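Sestimon Forum > Handling and Sorting > Good practice

Topic: House rules for the can sorting task, please comment

larasati_liem
Posted 26 October 2020

Hello all. I am writing the house rules for our sorting bench and I would like to hear opinions before we print them. English is my third language, so if a rule is not clear, please tell me and I will write it again.

The task is simple to say: take one piece of litter from the table and put it in the correct bin. We have 37 trials so far with cans, and I am not happy with how different people record them. One person writes "success" when the can is lifted, another only when it is inside the bin. So this is my draft.

Rule 1. Before each trial the gripper is fully open and no finger touches the object or the table.

Rule 2. The can lies on its side. Opened cans are allowed, but they must be empty and rinsed. The operator writes down which way the top end points.

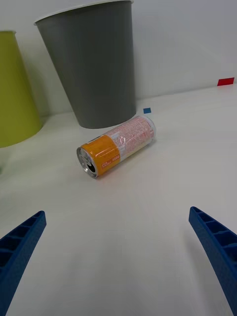

Rule 3. The bins stay upright behind or beside the object. Nobody moves a bin during a trial, also not to "help" the robot.

Rule 4. A trial is a success only if the can is in the correct bin and the bin is still standing.

Rule 5. If a person must touch anything, the trial is a failure. We write it down and we do not repeat it silently.

Larasati Liem

plestik_pete
Good list, I agree with 4 and 5. I don't agree with 2. Why only on its side? Real litter stands up, lies down, gets crushed. If your rules permit one pose you are testing one pose.

larasati_liem
It is a fair point. My thinking was that the first stage must be easy to repeat in another lab. A standing can would be a separate list with its own number. I can write "stage A" and "stage B", then it is clear that the first result says nothing about the second.

gvs_bench
In your picture the can is very near to the gray one. Is there a minimum distance in the rules? With ribbed fingers like those blue ones, I would worry about pushing the can into the container before the grip closes. We had this at Govindasamy and argued for 2 weeks if it was the robot's fault or the setup's fault.

larasati_liem
There is no minimum distance now. I did not want to make it too comfortable. But you are right that it should be measured and written down, even if we permit it. I will add this to Rule 3.

plestik_pete
Measured from where? The gray one is wider at the top than at the bottom, so the rim and the base give you two different numbers. Please write which one.

larasati_liem
From the base, on the table. I will write it in the rule.

kettle_and_cog
I have to disagree with Rule 5. If the can rolls off the table in the first second, before the arm has started, that is not a failure of the robot. We mark it as "void" and do it again. In our last set of 119 trials we had 16 void ones and they are all in the log with a reason.

gvs_bench
16 is a lot of voids. Who decides? If the same person who wants a good result also decides what is void, I don't trust the number.

kettle_and_cog
The operator decides, but the reason must be chosen from a fixed list made before the session. "It looked wrong" is not on the list. I don't see the problem.

larasati_liem
I think both of you are partly right. My proposal - void is permitted only before the start command is given. After the start command everything counts, also if the can rolls by itself. A robot that works near people will also meet cans that roll.

kettle_and_cog
I can live with that. I still think it will make your numbers look worse than they are.

larasati_liem
Maybe yes. Then they look worse.

zaltbridge_maint
Small thing from the maintenance side. Please add a rule about opened cans and the fingers. The edge of the drinking hole can be sharp, and printed fingers with open cells are not easy to clean or to inspect. Ours are checked before every session and changed at the first tear.

larasati_liem
Thank you, this was missing completely. It will be Rule 6: fingers are inspected before the session, and the result is written in the log with initials. I will post the second version in this same topic, please do not open a new one.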